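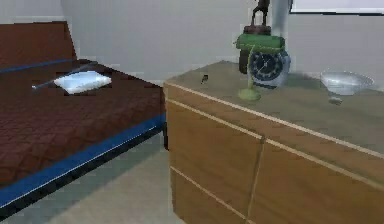
A bedroom from the Tarno household set, with a folded white cloth on the bed.

Babita Garg buys simulation software for Prastlow, which trains tidying policies for home robots. Her team has had Tarno, a pack of rendered rooms sold by subscription, on trial since July.

"We wanted rooms with things left in them," she says. "A cloth on a mattress is a proper task. It has to be found, picked up and taken somewhere."

The licence covers 641 rooms. Garg's team loaded them on a single workstation and had the first episodes running in four days, most of which went on converting their own robot model. Scene files open without changes. Her complaint is with small items on furniture tops, where collision shapes are coarser than the visible mesh.

"You can plan a grasp that looks right and close on nothing. We rebuilt about 8 of them by hand." 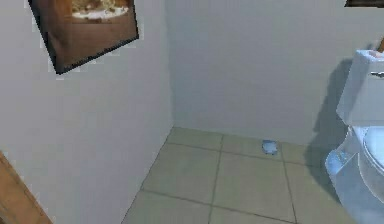 Bathroom corner in the same set. A small light blue object lies on the tiles near the wall.

Liên Đồng, who maintains the physics side at Tarno, accepts the point. Finer shapes are due in version 7, she says, and will be optional, as they slow the solver down.

Bathrooms gave Prastlow a different problem. "Getting an arm down to the floor beside a toilet is mostly a base placement question," Garg says. "Our planner parked too close and had no room to reach."

She has asked for a second quote, without the kitchens. It is due on Friday.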